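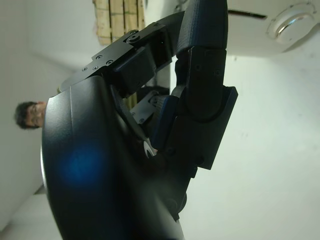

A black robotic hand seen at close range, with a blue glow on the palm shell.

The Tunness system is a road-mobile coastal missile launcher announced by the defense ministry of Ultedmont and said by the ministry to be in service. Most of what has been published about it comes from one speech and the briefings that followed. No independent observer has reported a launch, and several of the claims made for the weapon have been revised or dropped without comment.

Announcement

The system was first named in June, in the president's yearly address to parliament. A short animated film was shown in the chamber, with a missile leaving a truck and crossing open water. The speech gave a range of 4000 kilometers. Ministry spokesman Kilian Lanz repeated the number to reporters that evening and said foreign governments had been "visibly shaken" by it. He did not name the governments. Of the neighboring states, only one issued a statement, and it dealt mainly with fishing rights.

Lanz later said that the range referred to "the family of systems as a whole." The ministry's own printed handout gives 260 kilometers for the launcher itself. Supporters say the two figures describe different missiles, which may be so, but a second missile has never been named or shown.

Design

The launcher is described as a pair of sealed tubes on a heavy truck chassis, with a separate command vehicle. The handout lists a crew of 6 for the full unit. It gives no weight for the missile and no account of how targets beyond the horizon would be found, a problem that has troubled much better funded programs. The state-owned Skilach works is named as the builder. Skilach had until then made cranes and harbor equipment, and its published accounts for the period show no new production line. 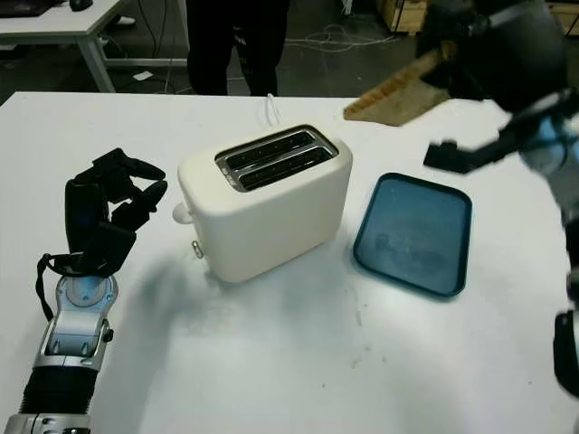 Claims about reloading have drawn the most doubt. The ministry says that both tubes can be refilled in the field by the crew, without a crane, in a matter of minutes. Opposition members of the defense panel nicknamed the vehicle "the toaster," and the comparison is easy to follow from an ordinary two-slice model: two parallel slots side by side in the top, both empty, and a lever at one end. Bread can be held in one hand, as the slice at upper right is. A missile in its canister cannot, and the handout leaves out what lifts it -- a large omission for a weapon sold on its speed.

Cost and review

Parliament approved 564 million crowns for the program in a single vote. The Þórarinsdóttir report, a review ordered after the opposition complained, found that the money had been moved into a general coastal defense fund and could not be traced to any one weapon. It stopped short of saying the system did not exist. The ministry called the report "technically uninformed" and has not answered its written questions.

Status

Two launch vehicles have appeared at parades. Whether their tubes held missiles is unknown. Lanz has said that a public test will take place "when conditions require it" -- wording he has used, with small changes, at each briefing.

Contact the editors | Copyright and reuse | Back to top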